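Inisus powdered toilet cleaner, 13 months on

I bought my first tub of Inisus in a hurry, when the shop had run out of the thick liquid I normally use. It is a coarse white powder sold in a plain tub with a screw lid. You tip a measure into the toilet, leave it, brush and flush. I have now been using it for 13 months, long enough to say what it does well and where it annoys me.

The instructions ask for 40 grams per clean. There is no scoop in the tub, so you have to find your own. I keep a small cup for the job and a steel bowl next to it, and do the measuring on the floor, where spilt grains are easy to sweep up. Tiles are fine for this. I would not try it over carpet. 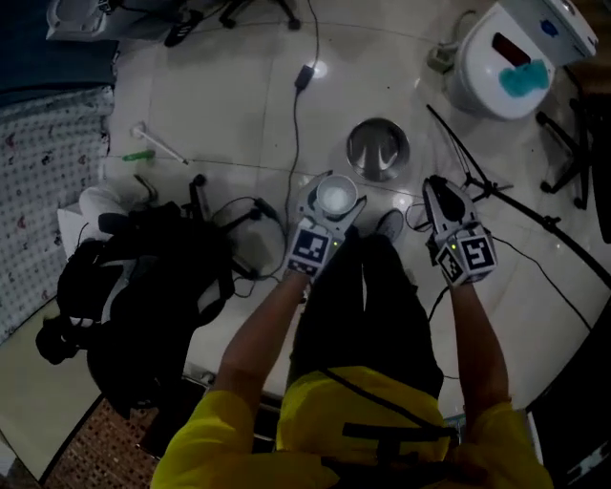

Limescale was my main reason for sticking with it. We have hard water and a ring comes back within a fortnight whatever I use. With the powder left in for an hour, most of the ring goes with one brushing. Left overnight, all of it went, apart from a patch under the rim that the powder can't reach. For that you still need a liquid with an angled neck. I use Fokunus, a bottle of which lasts me six months or so.

The smell is faint and a bit like washing soda. I prefer it to the pine in Prustolard, which I could smell from the landing. It does not colour the water, so if you like a blue bowl you will need a separate block in the cistern.

Storage is the weak point. The lid does not seal properly and the powder takes up damp. My second tub had set hard by September and I had to break it up with an old spoon. It worked as before, but measuring it was guesswork. I now decant each new tub into a jar with a rubber seal – no lumps so far.

I will buy it again for the limescale, and would like a scoop and a better lid.

Reviewed 02/01/2025

Comments (2)

Kimie Okabe
Mine went solid as well. I keep it in the airing cupboard now and it pours fine.

Fumiko Ikeda
Does it do anything for the brown stain right at the bottom of the pan? I've tried two liquids and neither shifted it.

Related reviews
Fiadzo long-handled toilet brush
Fokunus under-rim liquid
Prustolard pine gel
Grout pens for white floor tiles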